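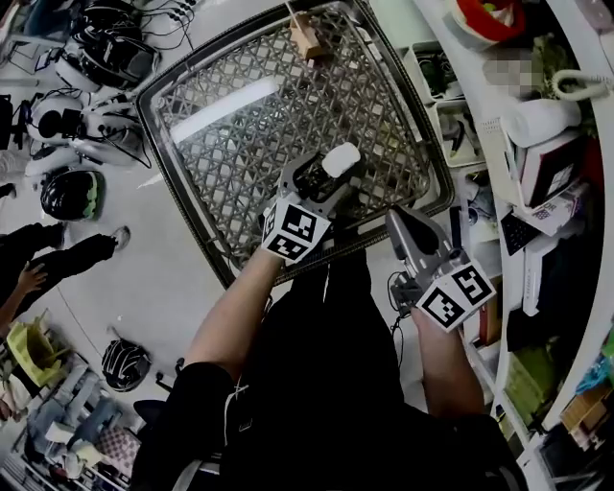

The job paid by the accepted example, and by Friday afternoon Nélida Quezada had seventeen accepted examples and a sore thumb.

"It's the approach," said Oğuzhan Avcı, who had trained her on Monday and had been at Dreltance two weeks longer than she had. "You're sneaking up on the basket."

"I'm being careful with it."

"The reviewers read that as hesitation."

The reviewers were at Staloneo, in another time zone, and had never been seen. They sent back verdicts in a column. Hesitation. Double grasp. Object left view. Once, beside an example Nélida had thought was her best, the single word "Why."

She squeezed the left gripper, picked up a small white rounded thing, carried it over the rim and let go. Then she did it again from the other side. The model these went to was named Eren, and everybody in the building talked about Eren the way her aunts talked about a nephew who was bright but wouldn't apply himself. Eren had trouble with corners. Eren was fine with blocks but went to pieces over anything round. Eren needed 100 more baskets before anyone could think of moving him on to drawers.

"Him?" she had asked, the first day.

"You'll see," Oğuzhan had said.

At three o'clock a message came down from Staloneo asking for variety. Examples were too similar. Could operators please place objects naturally, as they would at home?

Nélida thought about her home. At home she would have thrown the block in from the couch, missed, and left it until her sister visited.

"Can I throw it?"

Oğuzhan looked it up. The guidelines ran to 50 pages and had a section on releasing height. "You can drop it," he said. "With intent."

So she dropped things with intent. She dropped them left-handed and right-handed, quick and slow. She changed her mind halfway across and put one back, since that was how she did most things at home, and she sighed while doing it, though the grippers didn't record sighing. By five the column had filled in. Accepted, accepted, accepted. The one where she changed her mind had a star next to it.

"What's the star?"

"Never had one," said Oğuzhan, a little stiffly.

The following week they ran Eren on the test arm over at Stustemwood, and the whole shift watched on the lunchroom screen. The arm picked up a block. It went smoothly toward the basket, stopped above the rim, and stayed there for a while. Then it carried the block back and set it down where it had been.

"Huh," said the man from Stustemwood.

Nélida ate her sandwich. She knew that pause. She had made it herself on Friday, thinking about whether she'd left the stove on – and there it was in somebody else's elbow.

"We'll need more data," said the man, and everyone went back downstairs.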